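Chapter 4
Heat, Surfaces and the Working Kitchen

When I was an apprentice, many kitchens ago now, the head cook I worked under had a habit of laying her palm flat on the bench before she so much as looked at the day's orders. I thought it was a superstition. It took me most of a winter to understand that she was finding out how warm the room was, and so how her pastry was going to behave, and whether the butter ought to stay in the fridge a little longer. You will develop habits of your own, I promise, and some of them will look every bit as peculiar to the people working beside you.

Chapter 3 dealt with ingredients and where they are kept. In this chapter we turn to the room itself - the benches, the walls, the cupboards and of course the cooktop - and to the way heat travels through all of it. Please don't be tempted to skip ahead to the recipes! A cook who understands conduction, convection and radiation can walk into a strange kitchen, whether it is a farmhouse at Gritcombe or a flat in the middle of town, and have a decent dinner on the table without scorching anything.
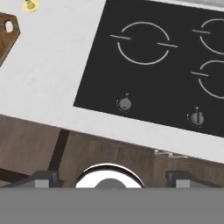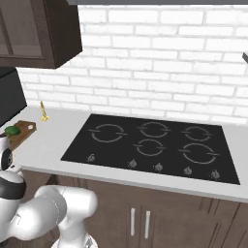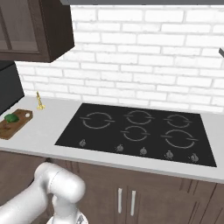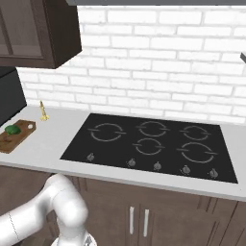 Figure 4.1 Views of a domestic kitchen with dark brown cabinets. The first shows the electric cooktop, set into a white countertop.

Glass-ceramic cooktops are favoured in many newer homes, and they reward a flat-bottomed pan. A warped base touches the glass in only a few places, and the food above those places browns while its neighbours sit there sulking. Gas is more forgiving of a battered old pot, though a good deal of its warmth ends up in the room (and in the cook).

Iresha Cassim, who taught the evening classes at Omside with me, used to set her students 2 pots of water at 80 degrees, one with its lid on and one without, and have them write down the temperature as each pot cooled. We have borrowed her exercise for Activity 4.2, on page 226, and you will need a thermometer, a notebook and a bit of patience.

Key terms: conduction, convection, radiation, residual heat, specific heat capacity

4.1 How heat moves through a pan

Let us begin with the humblest thing in the cupboard, a saucepan of cold water.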